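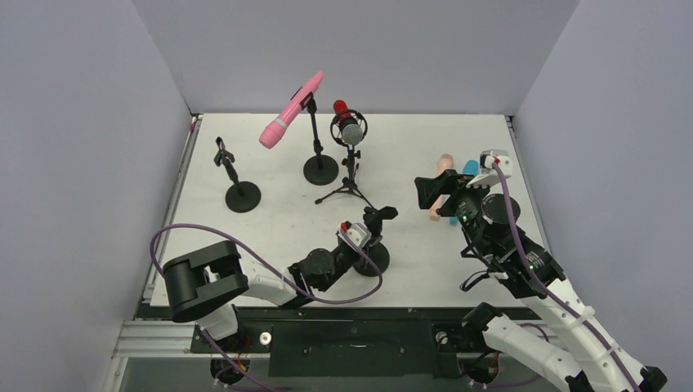 4. Loading your first budget file

By now you should have Okon installed and be able to log in. If you're still stuck on a blank gray login page, go back to section 3 and do the browser part again (I skipped it myself the first time and lost a whole evening).

This section gets a foreign aid budget into Okon so you can look at it by country, by year and by sector. I'm using the Vutwood practice file all the way through. It has 1524 rows, one per payment, and it's small enough to load while you go get a drink. Your own file can wait until section 6.

Before you start

You need the practice file (vutwood_aid.csv, in the Samples folder), an account with editor rights, and your price table if you want figures adjusted for inflation. No price table? Leave it for now, you can add one any time and Okon will redo the sums.

Caution: close the file in your spreadsheet program first. Okon will load a half-saved copy without a word of complaint, and you'll be missing rows.

Loading the file

1. Click Budgets, then New. Give it a name you'll recognize later. I put the donor first and then the years, but do whatever suits you.

2. Pick the base currency. This is the currency the donor reports in, so for a U.S. budget it's dollars even if the money was spent somewhere else. You can't change it after step 5, so look twice!

3. Set the first month of the fiscal year. The practice file starts its year in December, which is odd, and I left it that way on purpose so you'd have to touch this setting at least once. If you leave it on January, payments land in the wrong year and all your totals look almost right, and those are a real pain to track down.

4. Drag the file onto the big box, or click Browse. Okon shows you the first 10 rows. Check that accented letters in the country names came through okay. If they're garbled, change Encoding to UTF-8 and the preview will refresh.

5. Match the columns. Okon guesses most of them. The two it gets wrong are Committed and Paid, and it gets them wrong a lot, so read the next note before you click Load.

Note: committed and paid are different money. Committed is what the government has promised, and paid is what has left the account. A school program might be promised in one year and paid out over the next four. If you swap the columns, your chart will show a giant spike at the start and then next to nothing.

6. Click Load. You'll get a green bar and a row count. For the practice file the count should match the number I gave at the top of this section. If it's one too high, the header line got read as a payment: tick First row is a header and load again.

Sorting out sectors

7. Open the Sectors tab. Okon comes with 16 sectors (health, schools, roads, farming, emergency relief and so on). Anything it can't place goes in Unsorted.

8. Click Unsorted and work down the list. You can select a bunch with Shift and assign them all together. In the practice file most of them are climate projects, and I put those under Environment. You may feel differently, and that's fine, just write your choice in the Notes box so the next person can see it.

9. Click Save sectors. It doesn't save by itself! I keep asking for this to be fixed.

Share of total spending

People usually want to see aid next to everything else the government spends, and for that Okon needs one more number per year.

10. Go to Totals and type in total government spending for each year, in the same currency and the same units as your file. Watch the units. If the file is in thousands and you type millions, aid will look enormous.

11. Go back to the chart and choose Share of total.

Caution: the session times out after 60 minutes with no clicks, and anything typed in Totals but not saved is gone.

If something looks off

Bars missing for one year: check the fiscal year month in Settings.

The same country listed twice: it's spelled two ways in the file. Use Merge under Countries.

Chart won't export: the Yazzie add-on handles exports, and it has to be switched on under Extras. The Wirton edition already has it turned on.

Inflation button grayed out: no price table loaded yet. See section 5.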